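The Long Way Round to a Better Essay

2 min read

Leonora Ignacio has been marking first-year sociology papers at Nivdale College long enough to recognise a panicked introduction by its second comma.

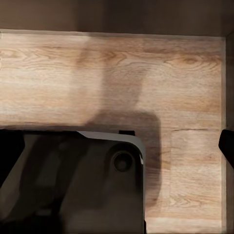

She runs the drop-in writing room on the Brannigan campus, where students can bring a draft in any state at all (one fellow arrived with a title and a very good bibliography) and sit with a tutor for as long as the kettle holds out. Last year the room took 1063 bookings, and 174 of those came in May, when the big assignments fall due and everybody's favourite colour seems to be grey.

"They apologise before they sit down," she told me, laughing. "I say, love, read me the bit you like best, and we'll start there."

It's a lovely way to begin, and I wish somebody had tried it on me at nineteen! Students read their work aloud, stumble over the sentence that isn't working, and usually fix it themselves while the tutor keeps quiet. Commas come much later, if there's time.

The program costs the college less than you'd expect. Most tutors are postgraduates paid by the hour, and 76 of them have been through Leonora's training, a rather cheerful two-day affair with plenty of biscuits. She's now helping the smaller Zatstead campus set up a room of its own, with doors opening next term and a tutor from Brannigan travelling over twice a week until they find their feet.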